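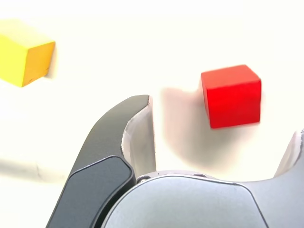

Talks & Panels

June 2021

I signed up for another artist talk. I know. I said in the spring that I was done with them, and then the Toltside newsletter came with Yiran Yuan's name in it and I clicked before I'd read the rest.

The event was called "In Conversation: Making Space," a title you could put on any panel in any city and no one would blink. It was free, with a suggested donation of 6 dollars, and it ran on Clukico, the streaming thing every small arts venue seems to have bought into this year. You get a lobby with a countdown clock and a chat column on the right that moves too fast to read.

I'll start with what I liked. Yuan is a good talker. She makes dance pieces for stairwells and parking structures, and when she got going on how long it takes to find out who can give you a key to a stairwell, I put my phone down. She had been working on one piece, Orier, since September and had shown it to 50 people in total, spread over several nights. She seemed fine with that number. I'd have happily listened to a full hour on the keys alone.

We got maybe twelve minutes of it. The rest went to the moderator, who asked questions that had their own answers folded inside. "Would you say your work is about absence, but a kind of generous absence?" What is anyone supposed to do with that? Yuan said "Sure," and waited, and he took it as a yes and went on to the next one.

My problem with the format is an old one. These things get sold as conversations, and a conversation needs two people who might disagree. I have sat through a lot of them, in rooms and on screens, and I can think of one where somebody told the host he was wrong. It was a lighting designer and it was wonderful.

Then there's the audience portion. The host read three questions out of the chat. One asked what advice she'd give to young makers. One was a compliment. The third was about funding, and he said we were running out of time, with eleven minutes left on the clock.

The follow-up email says the talk reached 3,000 viewers. Maybe it did. The counter in the corner of my screen said 101 at its highest, and I was looking at it more than I should have been. I wrote back to ask how they got from one to the other and got a link to a survey. I suppose a person who opens the page and leaves counts as a viewer. By that measure I've seen a great deal of opera.

Next up in the series is Ding, a sound duo I don't know anything about, with the same moderator. The blurb promises "an intimate exchange." I haven't registered. If Orier gets a real run somewhere I can stand in the stairwell, I'll buy a ticket for that, full price.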